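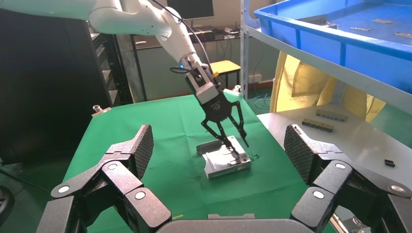

Notes for the lab visit, handed out to both groups. The visit replaces the regular lecture in week 6, and the reading on grippers is still due. At Hedarlow you will watch two-arm handling of small metal parts, the kind of work that feeders and fixed tooling do well in large batches and badly in small ones. A flat tray is a good first case to think about. With both fingertips down on the top surface, a two-finger gripper can press or slide the tray, but it has no grip on it yet. It needs an edge, and a raised edge like this one gives the fingers something to close on. Write down which edge you would choose and from which direction you would come in.

Points to follow during the demonstration:

Approach. Does the wrist turn before the arm comes down, or on the way?

Support. A cloth on the table is softer than bare metal, but it can wrinkle, and a wrinkle changes the height of a thin part. Compare with what we said about the Gallent cell in lecture 4.

Sharing the work. One arm can reach into a tray on the shelf while the other stays low over the table. Note who waits for whom.

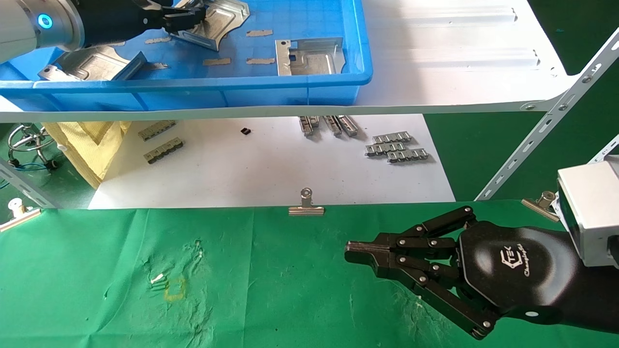

Olumide Ibrahim asked after the December visit why both arms don't simply get the same hand, and said the spare parts alone would make it worth doing. It's a fair point. Put your own answer in the report — one paragraph is enough — and use the Ekwueme chapter for the terms.

Groups are limited to 24. Meet at the Idthorpe entrance 20 minutes early and wear closed shoes. Reports go in the course box by the next lecture.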